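Notes on the sound and lighting of Terkance

26/11/2021

I saw Terkance twice, once from the stalls and once from the side of the balcony, and the two evenings were different enough that I want to write down what changed. The plot summary will be short. Most of this is about how the show is built.

Terkance is a dance and music piece for a company of dancers and a small live band, directed by Taha Radwan. It runs 109 minutes with no intermission. The title is the name of the harbor town where the story takes place, and the story is thin: a man returns to the town, finds the dance hall closed, and spends the rest of the show among people who remember it differently. There is very little spoken text. What there is comes from letters, read aloud by the singers between numbers.

The venue was the Alhassan, which seats 166 in the configuration used for this run. The room was a rehearsal hall before it was a theater, and it still behaves like one. The side walls are hard plaster, the ceiling is low over the back rows, and the stage floor is a sprung deck laid over the original boards. Anything percussive done on that deck comes straight out at the audience and then arrives a second time off the left wall. In a spoken play this is a nuisance. In a show where half the rhythm is made by feet, it has to be planned for.

Radwan's sound designer, Mattes Janssen, has planned for it. On the first evening I sat in row F and could not work out where the floor sound was coming from. There are no visible microphones on the dancers and none on stands at the front. I asked at the end and was told the pickups are fixed under the deck, in pairs, and fed to small speakers set into the front lip of the stage. The level is kept low. The amplified sound reaches the stalls slightly before the wall reflection does, and the ear accepts it as the real one. From row F this works very well. The long unaccompanied section in the second part, where the band leaves and the company keeps the meter alone, was clear down to the lightest strokes.

From the balcony it works less well. The lip speakers point at the stalls, and upstairs you hear mostly the room. The same section sounded blurred, and the faster passages lost their second and fourth beats almost completely. A pair of small fills under the balcony rail, delayed to match, would probably fix it. The rail already carries lighting cable, so the route exists.
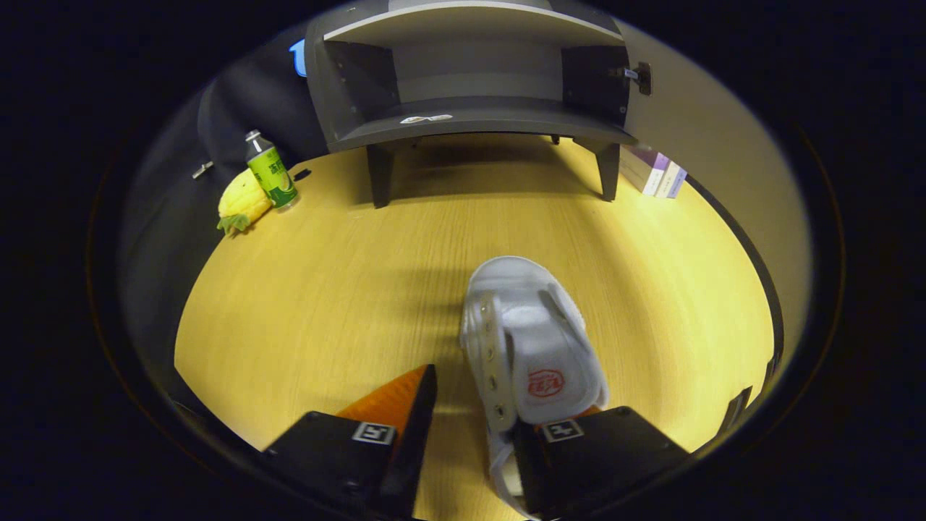
White sneaker, heel up, on a light wood tabletop.

The band is piano, double bass, two percussionists and a trumpet. The trumpet is used sparingly and always from offstage, which I took for a mistake in the first number and for a decision by the third. The piano is an upright with the lower panel removed, placed far left and angled away from the house. That gives it a dull, boxy tone that suits the older songs and hurts the newer ones. The closing song has a left-hand figure that should drive the whole company, and on both nights I had to listen for it.

The arrangements are good. The score mixes harbor songs with new material written for the production, and the joins are mostly hidden by key: each old song ends in the key in which the next new one starts. The exception is the duet called Tiren, which drops a half step with no preparation. The singers had some trouble landing it on the first evening. On the second they held the last note of the previous song a little longer, the bass moved underneath it, and the drop made sense. I would keep it that way.

Lighting is where the production is most consistent. The rig is small, 40 fixtures by my reading of the program, and most of them are hung on the sides at head height or lower. Side light is standard for dance, but the usual practice is to fill from the front so faces can be read from the back row. There is almost no front fill here. Faces come and go as people turn. For the dancers this is fine. For the letters it is a problem — the reader stands center, looking straight out, and is lit along both edges with a dark strip down the middle of the face. It looks striking for the first letter. By the fourth I wanted to see a mouth move.

Color is restricted to a warm amber and a cold white, with one exception. In the closed dance hall number the back wall goes green, very slowly, over what must be several minutes. On the first evening I did not notice it until it was finished. From the balcony, knowing it was coming, I watched the wall and missed a good deal of the dancing.

A few smaller points.

The costume changes are done in view, along the back wall, and they are noisy. Zippers in particular carry. The pickups under the deck seem to catch dropped shoes as well, and on the second night one landed during a rest.

The surtitles for the songs are projected on the right side only. Anyone sitting far right has to look almost straight up. The translation is plain and readable, which I prefer, though it skips repeated verses even when a word has been changed in the repeat.

Haze is used from the start and builds through the evening. By the last number it was thick enough to soften the side beams into a general glow, and the clean edges of the opening were gone. This may be intended. The low ceiling does not help it clear.

The program is a folded sheet with the cast, the song list and a page by Radwan on the first version of the piece, a short work called Zodatard that was shown in April without a set. I did not see it. According to the note, the letters were not part of it and the music was recorded. Two of the dances survive from that version and they are easy to pick out: they use the full width of the stage and repeat their phrases to the left and to the right, while everything newer is packed into the center around the band.

As for the performances, the company is even, and I mean that as praise. Nobody pulls the unison sections forward or drags them. The returning man is danced by one performer and sung by another, and the handover between them in the opening number is done with a coat, quickly, with the light held steady. It is the best piece of stagecraft in the show. The older of the two percussionists also deserves a mention for playing the long crescendo before the last letter with brushes, where sticks would have been the obvious choice and would have buried the dancers.

If you are going, book the stalls, left of center, somewhere between rows D and G. The balcony seats are cheaper and give a better view of the floor patterns, especially in the two older dances, but you will lose much of the footwork to the room. Doors open half an hour before the start, and latecomers are held in the foyer until after the first letter.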